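These notes go with the third session of the Okaton course on working safely beside small robot arms. I've written them out rather fully, as several of you asked for something you could read on the train afterwards, and I do tend to wander off when I'm talking!

## What we mean by good practice

The published standards are long and, I'll admit, a bit dry, but please read them at some point. In this session we stay with the house rules, the ones a small lab writes for itself once the formal risk assessment is done. Ours grew out of a set that Arnaldo Bastos drew up at Prikberg, and he was kind enough to let us borrow and bend them as we liked.

A house rule should be short enough to remember with your hands full. If you find yourself adding a third "unless", stop and write two rules.

## Before the arm moves

- Walk the reach of the arm, meaning the full reach and never just the bit your program uses. On our teaching bench that comes to 890 mm from the base.
- Drinks, food and pen pots belong on the side shelf. An open cup near a base column is the commonest note in the Torres logbook, and I have written it up myself more than once.
- Trace every cable from end to end with your eyes. A cable looping down near the gripper wants enough slack for the wrist to turn, and not so much that it can catch on whatever is being handled.
- Say "moving" out loud and wait for an answer from anybody in the room.

## Small objects on a shared table

Board games make lovely exercises, with plenty of small things of different heights, and a student can tell at once whether a move was legal. They also make a cluttered table very quickly. Agree where taken pieces go before you begin, and mark the place with tape. A piece lying on its side outside the taped area is left there until the arm is stopped. I know it is tempting to reach in and stand it up again (I feel it too, every single time), but a hand under a gripper is exactly what the whole rulebook is trying to prevent.

For the approach, come down from straight above and slow to 40 mm per second for the last stretch. In crowded parts of the board, check the opening of the fingers against the neighbouring pieces as well as the one you want.

## Writing it down

Each run gets a line in the log: who was at the stop button, which program, and anything odd, however silly it seems. The Gellevetti group shared theirs with us in July, all 779 lines of it, and almost 40 were about things left on the table. Please bring your own draft rules next time, one side of paper at most, and we'll swap them round and try them out on each other.
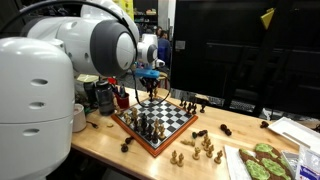
Pencil is fine for the drafts, by the way, and do leave a wide margin so that whoever gets yours has room to scribble.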